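Brira — README del conjunto de demostraciones

1 de julio de 2021 · por Satish Khurana

Bienvenidos, y gracias por llegar hasta aquí. Brira es una colección de demostraciones de manipulación con objetos de casa, grabadas por teleoperación: una persona mueve el mando, el brazo la sigue y nosotros guardamos todo lo que pasa entre medias. Empezó como un anexo de Drivar, nuestro software de control remoto, y fue creciendo hasta que nos pareció más sensato darle nombre propio y una ficha que se pudiera leer con un café delante.

## Qué contiene

La versión actual reúne 2000 episodios hechos por teleoperación y 229 guiados a mano, es decir, con el operador llevando el brazo directamente por la muñeca. Estos últimos son más lentos y más bonitos de ver, pero cansan bastante (mi hombro da fe), y por eso hay tan pocos. Cada episodio incluye vídeo, posiciones articulares, apertura de la pinza y una frase corta con la instrucción que se le dio al operador.

Las tareas son sencillas de contar: coger un objeto, levantarlo, cambiarlo de sitio, dejarlo otra vez. Casi todas ocurren sobre la tapa de un mueble bajo, con otras cosas alrededor que no intervienen. Nos gusta que estén ahí — una botella o un mando a distancia obligan al operador a pensar por dónde entra, y esa decisión es justo lo que queremos que quede registrada.

## Cómo se grabó

El operador practica un rato antes de empezar, sin guardar nada. Después graba tandas cortas y descansa cuando quiere. No pedimos velocidad. Si el agarre sale mal y lo corrige, el episodio se conserva con la etiqueta `corregido`; si lo abandona, pasa a la carpeta `incompletos`, que también se distribuye.

## Cosas que conviene saber

- Los envoltorios brillantes y translúcidos dan problemas a la estimación de profundidad. No hemos filtrado esos episodios.
- La pinza tapa a menudo el objeto en el momento del contacto. Para ese tramo fíese más de la apertura que del vídeo.
- Las instrucciones están en español y las escribimos entre varios, así que «coge», «agarra» y «toma» significan lo mismo.
- En agosto subiremos las particiones revisadas. Hasta entonces, por favor, citen la versión que han usado.

Las dudas y las erratas, al repositorio de siempre. Contesto yo, a veces tarde pero con mucho gusto.

229 veces compartido · 4 comentarios

Publicaciones relacionadas
Drivar: guía de instalación del mando
Gashaw, nuestro visor de episodios
Notas de Satevier sobre el guiado a mano 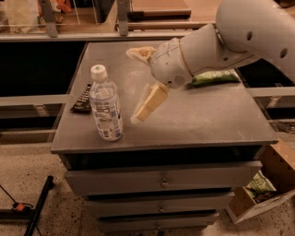
Brira: la pinza con un bloque amarillo pálido sobre el mueble gris.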